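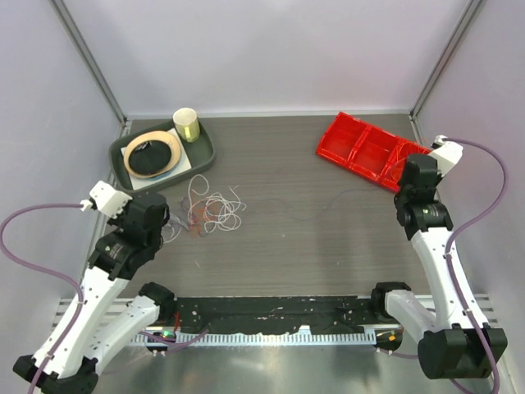
The Metumlow cotton question came up again this month, so I went back through my own string before answering. My view is that sorting by color only works if you also separate by what the string is used for. A divided bin like the red one, with three compartments, is enough for most people as long as only one kind goes in each. What defeats it is the stuff that never gets into the bin. White string with orange-red strands mixed into it, as on the table there, takes far longer to pick apart than it would have taken to wind both on cards in the first place. The dishes can wait on the tray until the string is put away.

Genivaldo Meireles wrote:

> I bought the 300 yard cone of Metumlow white and it tangles
> every time I pull from the outside. I have tried a jar and a
> paper bag. Does anyone wind it off onto something else before
> using it? Also, is it worth saving the short ends? My wife
> says no. I have a drawer full of them.

Yes, I wind mine off. I use flat cards cut from cereal boxes, with a notch at each end, and put 35 yards on each. More than that and the card bends. The Bromov plastic bobbins are fine too but they hold less, and the thin thread slips off the rim.

For a tangle you already have, don't pull on the loose end. Lay it flat on a table and open up the biggest loops from the middle outward. If there is a second color in it, work that one free first - it is usually the shorter piece. Anything that has knotted hard I cut out.

On short ends, I keep what is longer than my forearm and throw out the rest. The thin thread I keep apart from the string completely.

Ó Riain still lists the cone as item 2805, but the last one I got from them was softer than the old kind and fuzzed more. If anyone has bought one since March I would like to know if it is still like that.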